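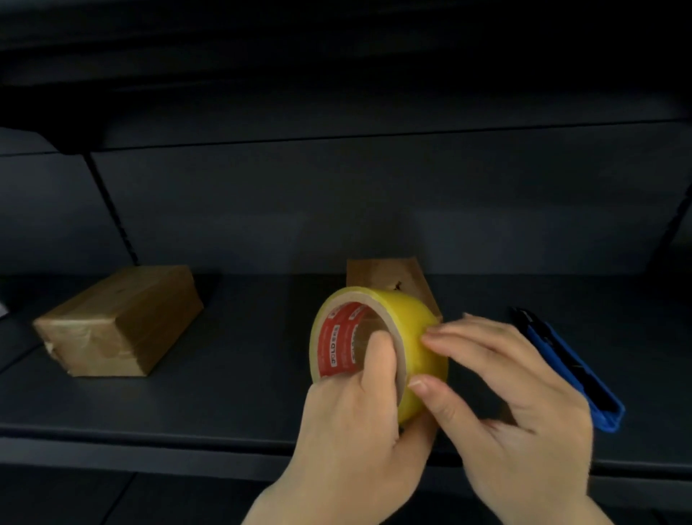
A roll of clear yellow packing tape, held over a shelf in front of a small cardboard box.

Pressure-sensitive tape fails in storage more often than it fails in use. The adhesive on most carton-sealing tape is one of three types: hot melt, acrylic or natural rubber. Each ages in its own way, and a warehouse that treats them alike will throw out good stock and ship with bad.

Hot melt grabs fast and holds well on new board. It softens in heat and stiffens in cold, so a carton sealed at noon on a June loading dock can creep open along the center seam under a heavy load. Acrylic bonds more slowly and resists sunlight. Natural rubber costs more and tolerates dust and recycled fiber, whose short, loose ends give the other two little to hold.

Mikkel Dalsgaard ran the storage trial at Rundon, a contract packer that ships ceramic parts for Jinska. His team sealed 1189 cartons with tape from 4 storage conditions and stacked them for 300 hours. Failures totaled 76. Most came from rolls kept on a mezzanine under an uninsulated roof.

"The rolls looked fine," Dalsgaard says. "The edges were clean and they unwound at normal force. The peel test was where they dropped off."

Ívar Arnardóttir, a materials engineer at Olar, puts more weight on the board. Humid cartons swell, and their surface fibers lift away with the adhesive still attached. She recommends conditioning tape and flat cartons in the same room overnight before sealing.

Rundon has since moved its tape to a ground-floor cage and dates each case on arrival. Rolls are stored flat, in their original cases, and the oldest go out first. The mezzanine now holds pallet corners and strapping.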